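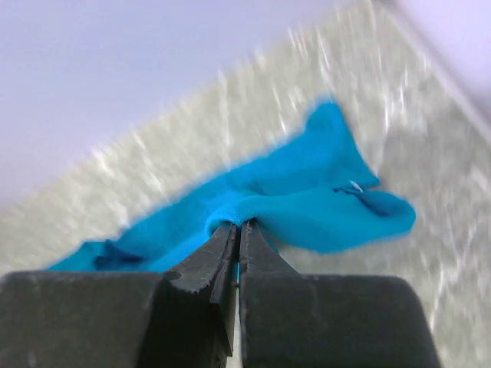

Figure 1. Wrist camera view of the gripper closing on a fold of blue cloth.

Recording Cloth-Handling Demonstrations by Remote Control

This page describes the standard procedure for recording cloth-handling demonstrations on the Plelix arm. It applies to operators at the Mingate and Sirkilcombe sites. Operators who have not completed the basic control course should do so before attempting the steps below.

Before you begin

Clear the work surface of everything except the cloth assigned to the session. Confirm that the wrist camera is streaming to the operator station and that both fingertips are visible in the view. Check that the emergency stop is within reach of the operator's free hand.

Inspect the fingertips. Scratches and light wear are acceptable. Chipped or bent tips must be replaced before recording, as they snag on thin fabric.

Open the Brabec recording program and select the task "Cloth, single pick." Enter your operator number. The program assigns an episode number automatically; do not edit it.

Step 1. Place the cloth

Drop the cloth onto the surface from a low height and leave it as it falls. Do not smooth it or arrange the corners. Varied starting shapes are required for this task.

Step 2. Approach

Start the recording, then bring the hand controller forward slowly. Stop above the cloth with the fingers open. Choose a raised fold whenever one is available. A flat area may be used if there is none, but expect to make more than one attempt.

Step 3. Pinch

Lower the arm until the tips are on either side of the fold, then close the gripper with the trigger. Squeeze gradually. In Figure 1 the tips are nearly touching and the fabric curls over them in a rounded loop, with small creases running out from the point of contact. A grip of this kind is suitable for lifting. If only a few threads are held, open the fingers and try again within the same episode.

Step 4. Lift and hold

Raise the arm straight up until the cloth hangs clear of the surface. Hold it still for 3 seconds. Sudden movement of the hand controller is copied by the arm and will appear in the recording.

Step 5. Release and save

Lower the cloth, open the fingers, and return the arm to its starting position before stopping the recording. Mark the episode as complete, retried, or failed. Failed episodes are kept and must not be deleted.

Session limits

A session consists of 11 episodes, after which the operator must take a break. The target for the current single-pick set is 663 episodes, of which 492 have been accepted. Progress is updated at the end of each month.

Common problems

The cloth slides away from the fingers. The approach is too low or too much to one side. Raise the arm, center the fold between the tips, and descend again.

The view lags behind the controller. Stop moving and wait for the picture to catch up. If the delay continues, end the episode, mark it failed, and restart the camera stream.

The gripper does not open fully. End the session and report the fault to the site supervisor, giving the last episode number.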